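Chamado 219
Assunto: etiquetas de devolução saem com o endereço do armazém antigo
Produto: Zindach Expedição, módulo de devoluções
Cliente: Akby
Prioridade: média
Estado: resolvido, em observação

Relato inicial

Desde quinta-feira, as etiquetas de devolução geradas pelo portal saem com o endereço do armazém Lưu, que deixamos de usar em junho. O endereço certo é o do armazém Plandia. As etiquetas de envio normais estão corretas. O problema só aparece quando o cliente final pede a devolução pelo portal. Se um operador cria a devolução manualmente, a etiqueta sai bem.

Já verificámos:
- Armazém predefinido em Definições > Locais: Plandia.
- Armazém Lưu: marcado como inativo.
- Sessão terminada e iniciada de novo, dois navegadores diferentes. Igual.

Resposta do suporte, 10:40

Obrigado pelo detalhe. Podem enviar o número de uma devolução afetada e indicar a categoria do artigo? O portal usa regras de encaminhamento por categoria, que têm prioridade sobre o armazém predefinido.

Akby, 11:15

Devolução 216, categoria Vestuário / Malhas. Testámos também com calçado e a etiqueta saiu com Plandia. Portanto parece limitado ao vestuário.

Suporte, 11:52

Confirmado. Existe uma regra antiga na categoria Vestuário que aponta para o código interno do Lưu. Desativar um local não apaga as regras que o referem. Até à última atualização o portal ignorava regras com destino inativo e passava ao predefinido. Agora respeita-as. Vamos registar isto como defeito.

Para corrigir do vosso lado:
1. Abrir Definições > Devoluções > Regras por categoria.
2. Ativar o filtro "Mostrar regras com local inativo".
3. Editar a regra Vestuário e trocar o destino para Plandia.
4. Guardar e limpar a cache do portal (botão no fundo da página).
5. Gerar uma etiqueta de teste.

As etiquetas já emitidas não mudam. Têm de ser anuladas e reemitidas.

Akby, 14:05

Regra alterada. A etiqueta de teste saiu com o endereço certo. Havia 50 etiquetas por anular; a anulação em lote falhou em nove com o erro "volume já aceite pela transportadora". Essas vão chegar ao Lưu de qualquer forma.

Suporte, 14:30

Para as nove, o redirecionamento tem de ser pedido à transportadora. No Zindach basta mudar o estado para "Em trânsito, destino alterado", senão a receção em Plandia rejeita a leitura do código.

Akby, 16:20

Pedido feito à transportadora. Estados alterados um a um, o lote não aceita este estado. Aparentemente calças de malha cinzentas: 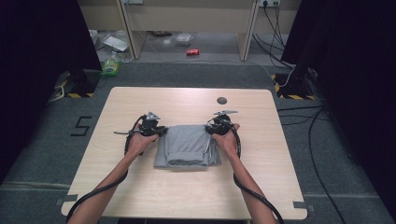

Prys Phillips: tive o mesmo erro na categoria Acessórios e o passo 4 não chegou. A cache do portal só ficou limpa depois de guardar também a página Locais, mesmo sem alterar nada lá. Convém juntar isso às instruções.

Suporte, 17:10

Reproduzimos o caso da cache. Passo 4 atualizado no artigo de ajuda: guardar a página Locais antes de limpar. A correção do defeito principal fica ligada a este chamado, ainda sem versão atribuída. O chamado fica em observação até as nove devoluções darem entrada em Plandia.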